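November, late, should be asleep

Finished the desert rally in Wellow tonight. Finally! I've had that game on the go since the school holidays and I reckon I've restarted the last stage more times than I've brushed my teeth. Best score was 2265 and I needed a clean run with no resets to get it, so I'm claiming it even if the leaderboard has me sitting at 439th. There's a whole pile of people above me with basically the same number, which makes me think there's a shortcut near the dry creek I haven't found yet.

Kirsty Farquharson (online mate, Tassie, much faster than me) says it's the handling settings. She runs the steering sensitivity at 70 and I've always left mine on whatever it came with. Tried hers for a few laps and put the ute straight into a rock wall, then another rock wall, then the sea. I didn't know the desert map even had a sea. Might give it another crack tomorrow arvo when I'm less cross.

I also had a go at the Istasetti demo. It's that tiny Finnish-looking thing where you drive a rally car through a forest at night with one headlight working. Gorgeous colours, lovely engine sound, and about as much traction as a bar of soap. I like it heaps, but the menus are a pain - you have to back out three times just to change your tyres, and it forgets what you picked if you quit halfway. Flilance was meant to be the better one of the two and I gave up in the tutorial. Too much talking. Let me drive!

Still haven't bought the Ghorbani expansion. It's 703 coins in the Wellow shop and I keep blowing mine on paint jobs. I've got a mustard hatchback now with a white roof and no regrets. The expansion adds the mountain stages and proper fog, and Kirsty swears the downhill one is the best track in the whole game, but she also told me the snow tyres were good so I'm taking that with a grain of salt.

Must remember to back up the save file before the update. 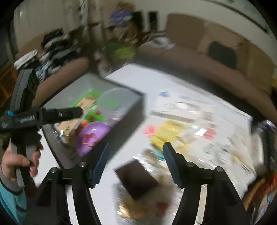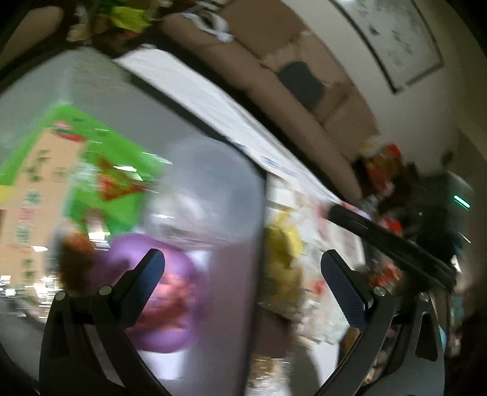 Does the Ghorbani expansion carry over your old cars?
All of them, with their paint, but the tuning goes back to the defaults so write down your numbers first.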